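How to Cut Down on Standby Power at Home

Many appliances keep drawing power after you switch them off. The steps below take one evening and need only a plug-in meter and a power strip with a switch.

1. Read your electric meter before bed and again in the morning. Write down both numbers.

2. Plug the meter into the wall and the appliance into the meter. Leave it on standby for 20 minutes, then note the watts. The Levora meter used for this page has a reset button on the side. Press it between readings.

3. Start with the living room. Cable boxes, game consoles and speakers often draw more than the TV itself.
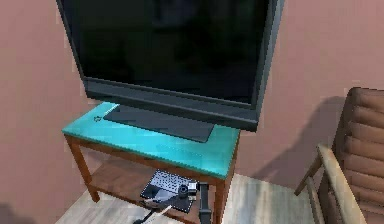
A TV with a dark screen on a glass-topped table.

4. Put everything that can be shut off together on one strip. Keep the router on its own outlet. Recorders also need to stay on if you have set a timer.

5. Move on to the kitchen and desk. Unplug phone chargers and any printer you use less than once a week.

6. Repeat the overnight reading after 2 weeks and compare.

Older strips may not be rated for heaters. Check the label on the back and never plug one strip into another.

Last updated April 15, 2021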